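4 Installing the Flultar Under-Counter Water Filter

4.1 Before you start

The Flultar is connected to the cold water line only. Do not connect it to a hot line or to a line that feeds a boiler. The housing must hang upright, with the cartridge bowl pointing down. Leave 2 inches of clear space under the bowl so that the cartridge can be changed without removing the bracket.

Check that the package holds the filter head, the bowl, one cartridge, the bracket with screws, the feed valve, the tubing and the separate drinking faucet. If the Tudow leak stop was ordered, it is packed in its own bag with its own sheet. Read that sheet first. The leak stop goes between the feed valve and the filter head and cannot be added later without cutting the tubing again.

CAUTION: Do not use pipe dope or liquid sealant on any plastic thread. Use tape only.

4.2 Mounting the head

1. Close the cold water shutoff under the sink and open the kitchen faucet to release the pressure.
2. Hold the bracket against the cabinet wall and mark the screw holes. The wall must be solid. Do not mount the bracket on the back panel of the cabinet.
3. Drive the screws until they are snug. Hang the head on the bracket with the arrow pointing toward the drinking faucet.
4. Fit the feed valve to the shutoff. Hand tighten, then turn one quarter turn with a wrench.
5. Cut the tubing square. Push each end into its fitting until it stops, then pull back on it to check that it holds.

NOTE: Tubing that has been bent sharply must be replaced. Straightening it does not restore the wall.

4.3 First fill and flush

6. Insert the cartridge with the open end up and screw on the bowl by hand. The bowl wrench is for removal only.
7. Open the shutoff slowly. Look for drips at every fitting for 30 minutes.
8. Open the drinking faucet and let the water run until it is clear. Fine black carbon dust in the first water is normal.
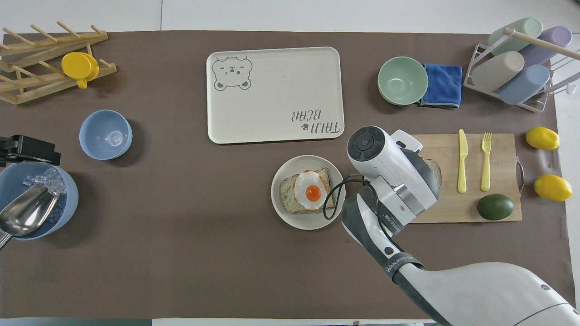 Flultar Owner's Guide, Issue 2 Page 14

9. Close the drinking faucet and check the fittings a second time. Wipe each one with a dry paper towel and look at the towel.

If an ice maker is fed from the same line, throw away all ice made during the flush. Wash the ice bin and the scoop before using them again. Cups and bowls rinsed in the first water should be rinsed again.

4.4 Changing the cartridge

Change the cartridge after 300 gallons or when the flow drops, whichever comes first. The Pillai cartridge for hard water fits the same head and is rated for 400 gallons. Do not wash or reuse a cartridge of either type.

1. Close the shutoff and open the drinking faucet.
2. Place a pan under the bowl and loosen it with the bowl wrench.
3. Discard the old cartridge. Wash the bowl with mild soap and rinse it.
4. Coat the O-ring lightly with silicone grease. Seat it flat in its groove.
5. Fit the new cartridge and repeat steps 6 to 9 of section 4.3.

CAUTION: A pinched O-ring may hold at first and leak overnight. If the ring is flat, cut or stretched, replace it.

Section 4 revised Oct 19, 1999. Steps checked by Bayu Menon.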